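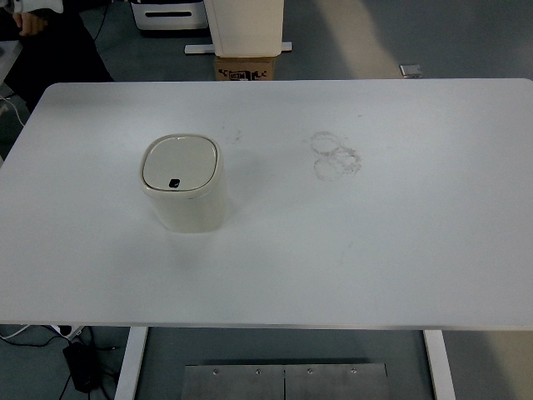 1/ 蓝牙音箱换新记

用了9年的旧音箱上个月退休了，死因是只剩左声道，听什么都像隔壁在开会。新来的这台叫 Ludurano，打完折2000块。同一家的旗舰款要4000，我在购物车里放了一晚，早上清醒了。

2/ 开箱：说明书七种语言，中文部分写着“请享受您的声音”。我的声音我已经享受三十多年了，谢谢。
充电线是 C 口，好评。线长大概只够音箱和插座谈恋爱，差评。

3/ 配对。手机一下就连上了，电脑死活不肯。翻了半天设置，原来它连着我平板，平板在卧室抽屉里，正在给袜子放播客。

4/ 音质说人话：人声很干净，低频收得住，小音量也不糊。开到七成以上高音开始发尖，尤其是小提琴。我平时住公寓，七成以上属于邻里关系问题，不属于音质问题。

5/ App 要单说。装好先让注册，注册完要定位，定位完问我生日。我只是想调个均衡器。预设里有个模式叫“森林”，听起来就是把低音关了。

6/ 续航，官网写得很美，我每天晚上做饭听两个小时，中等音量，7天充一次，够用。电量提示是一位女士用英语突然宣布“Battery low”，音量不受我控制。凌晨一点听过一次，人很精神。

7/ 有人问跟 Kamard 那台比怎么样。Evie Furnival 借我听过一周，低音确实更厚，放桌上杯子会跟着走。个头也大，适合家里有地方、杯子又重的人。

8/ 防水没测。盒子上写可以淋浴时用，我洗澡只想安静一会儿。

9/ 补充：两台配成立体声要同型号，旧款不行，客服回得很快，也很坚决。想组一对的直接按双份预算，这时候再看那台4000的旗舰，忽然就没那么贵了。我怀疑定价的人就等着我算到这一步。

10/ 先用到六月，耳朵有新意见再来更新。旧的那台没扔，左声道还好好的，搬去阳台了。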